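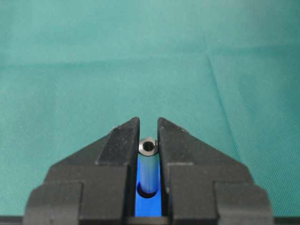 A metal sleeve in its blue holder at the Plalby gear bench, between the gripper's fingers.

Robot cell takes on sleeve and peg work at Plalby

The gear bench at Plalby has been running with a robot arm on the early shift since August. It handles the small parts that used to be picked up and placed by hand: sleeves, pegs and the blue gears for the Rela drive unit. Six people work on the bench and all six are still there, but their day is laid out differently.

Until the summer, each person did a full assembly from start to finish. A shift's target was 1439 units, and most of the time went on lining up parts a few millimetres across. The arm now does the first stage, and people do the fitting, greasing and final check. With both shifts counted, the target for the day stays at 2878, so the change has not been used to push the numbers up.

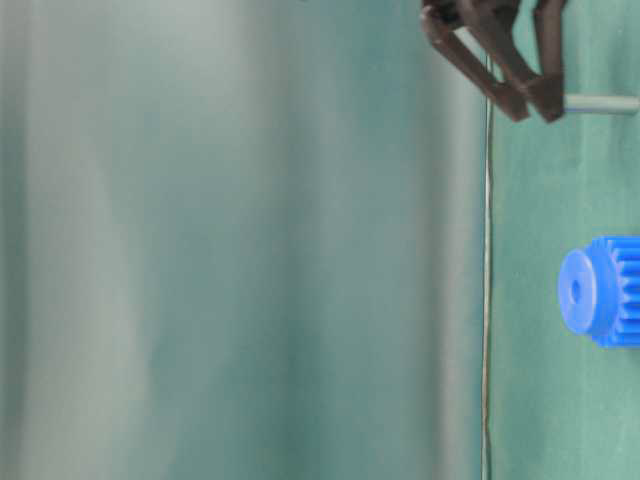

Handling pegs was the job people most wanted to be rid of. Abbas Zarei, who has led the bench for four years, kept a list of complaints from the team and sore thumbs came up more than anything else. The pegs are smooth and hard to hold squarely for hours on end. The gripper takes one by the end and holds it out level, with the gear lying on the teal surface below. Abbas says the new job he has had to learn is spotting when a peg has been picked up crooked and stopping the cell before it goes any further.

Everyone on the bench has done the operator course, which takes 30 hours and is run on site by Yazdani, the firm that set up the cell. It covers starting and stopping, changing the finger pads and clearing a jam. Programming stays with Yazdani for now. Two people have asked to be trained in it and a decision is due with the next budget.

Some things still need sorting out. The cell can take up to 31 minutes to reset after a change of part, and the team would like jobs grouped so that it happens once a shift. Noise is lower than expected, but standing checks are harder on the back than the old seated work, and stools from Trekum are on order.

Pay grades on the bench have not changed. Questions about shifts or training should go to Abbas before the 2 pm handover.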